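Ticket 1632
Queue: Equipment Requests and Planning
Subject: Second arm for the break room clearing station, quote and budget questions
Status: Open, waiting on vendor
Opened by: Facilities desk, Brekalmont site

Monday, July 14, 2025

Hello all, and thank you for being so patient with me on this one! I know I promised the numbers before the end of June, and then the quote from Vedow came back with a line I didn't understand, so I held off until I could ask.

What we would like is one more arm like the one we have now, plus a spare gripper, to go on the Brarnmont side of the building. The job would be the same as ours: pick up cans, bottles, snack bags and dishes from a countertop and get each one where it belongs. The arm and its controller are already in the plan. What isn't in the plan is everything around them, and that is really why I'm writing such a long ticket.

First, the gripper. Vedow lists the spare at 800 dollars, and the softer finger pads are extra at 91 dollars a set. I had them down as included, which was my mistake from reading the old price sheet. I would still like both. A crumpled bag and a ceramic bowl are very different things to take hold of, and I'd hate for us to save on pads and then spend it on bowls.

Second, the cabinet. I had assumed we could use any old table over there, but the folks at Brarnmont asked (quite reasonably) what size and height we work with, so I'm attaching our own setup for them to compare. 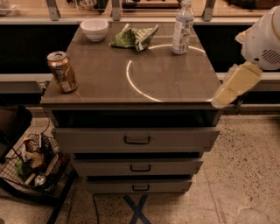

Clearing station, Brekalmont: drawer cabinet with the arm at right, bowl, snack bag, bottle and can on top, wire basket on the floor.

Please look at the countertop in particular. Ours is glossy and it throws the overhead light right back up, so I would ask for a matte top on the new one if the price is close. Araújo, who supply the cabinets, can do a three-drawer unit in gray with a matte top for 364 dollars, delivery included. I think that's fair, and it keeps the two stations alike — handy when we want to move a setup from one to the other.

Third, the basket. Please don't cross it off as a small thing! Wire mesh is fine, but I'd like two at the new station so that packaging and cans can be kept apart.

Questions still open:
Does the Vedow quote cover installation, or only shipping?
Can the pads be billed with the gripper on one order?
Is there a free outlet near the Brarnmont counter, or do we need to budget for an electrician?

Update, same day, afternoon: Vedow answered the second question. Yes, one order is fine. They are checking on installation and will write back to this ticket.

Update: Brarnmont says the outlet is there but shared with the coffee maker. I've asked them to see what else is on that circuit before we order anything. Leaving this open until I have both answers.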